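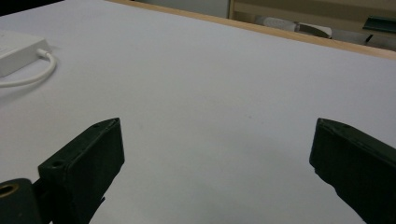 Dark green gripper fingers over a white table.

The Lamer 177 is a small boat built for people who fish alone or with one friend, and the man who draws the hulls at Sketitz is quick to say what it won't do. It won't carry a family of five, it won't pull a skier, and it isn't meant for open water in November.

"We had a bigger boat in the range already," he says. "Dealers kept telling us that buyers looked at it, liked it, and then went home and measured their garage."

Garage length set the limit for the new model. The hull is 177 inches long, a little under 15 feet, and on the standard trailer with the tongue folded it fits in a normal single bay. The name came from the drawing, where the number had been written in the corner from the first week.

The hull is welded aluminum with a shallow V that flattens out toward the stern. Earlier Lamer boats had a sharper bottom, and owners complained that they rocked when someone stood up to cast. The new one gives up some comfort in chop to fix that.

"You feel it when the wind gets up," he says. "At half throttle it's fine. Flat out into a short chop, you'll want to slow down. I'd sooner tell people that at the dealer than have them find out on the lake."

Sketitz went through 3 prototypes before settling on the layout. The first had a center console, which took up too much floor. The second had a full-width bench that owners of the old boat said they missed, though the ones who tried it mostly ended up sitting on the front deck. The production boat has tiller steering, two pedestal seats and a rod locker down the left side. A side console is on the options list.

The trailer is made by Vávra and comes with the boat in the base package. It has bunks instead of rollers – a choice that some dealers argued against, as rollers make it easier to launch from a shallow ramp. The designer says bunks hold the hull better on a long drive, and buyers who want rollers can order them.

Flotation foam under the floor and both decks comes from Stano. The foam blocks are cut to shape and can be lifted out through the deck hatches, so an owner can dry the space under them. On the older boats it was poured in place, and repairs to the floor meant cutting it out.

Asked what he would change, he names the battery box first. It sits at the stern, where it is easy to wire but adds weight in the wrong place with a heavy motor and one person aboard. Moving it forward would mean 4 more feet of cable and a new bracket. "It'll probably move," he says. "Not this season."

He runs a 20-horsepower motor on his own boat and sees little reason to go bigger. The bare hull can be ordered without motor or trailer, and all paint colors cost the same.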